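Speaker notes – small cabinets, sample bottles and the desk around them
Speaker: Hamdia Yimer, Kiston site
January 24, 2025

Start without the title slide. Say good morning, say thank you to Leonora Tan for the invitation. Speak slowly.

Opening. I want to speak today about a very ordinary thing, which is how we put a bottle in a small cabinet and how we find it again. In our room in Kiston we handled 2,823 bottles last year. Most of them are soft drinks which the Barkel people send us for storage checks. It is not difficult work, but it is easy to do it badly.

First point, the bottle itself. We write the number on the cap and also on the paper list. Before October we wrote it only on the label, and the ink went away when somebody wiped it. In that time we lost the number of 37 bottles. Say this with a calm voice, Ashok Semwal is in the audience and he had to repeat the tests.

(Pause. Ask who in the room has the same problem. Wait for hands.)

Second point, standing or lying. Tall bottles do not fit standing in the small cabinets, so we lay them on the floor of the cabinet. The cap goes toward the door side when it is possible. Feven Woldegiorgis prefers the cap to the back, and we did not agree about this until now. If she asks, give the microphone to her.

Third point, the fan. Please leave some space in front of the grille. The air must move. When a bottle is pushed against the back wall, take it out and begin again with the time.

Next part, the desk. Our desk is small and the printed sheets need a lot of place on it.
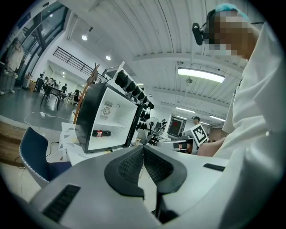 We tried for one month to keep every sheet in a folder, and it was worse, for the folder was always under something. Now the sheets we use today stay on the desk and yesterday's sheets go away in the evening. Sosina Worku made this rule and I like it – it takes five minutes.

Coats and caps. Short remark only. We wear them also when we only move a bottle from one side to another. Visitors from Ustham ask why. The answer is that the rule is simpler if it is always the same.

Cost. The new marker pens and paper were 572 for the year. I do not have the price for the cabinets, send the question to the Jemal office.

Questions, ten minutes. If there are no questions, show the paper list again and explain the column for the opening date, as new people often leave it empty. My copy of the list is in the blue folder, second page.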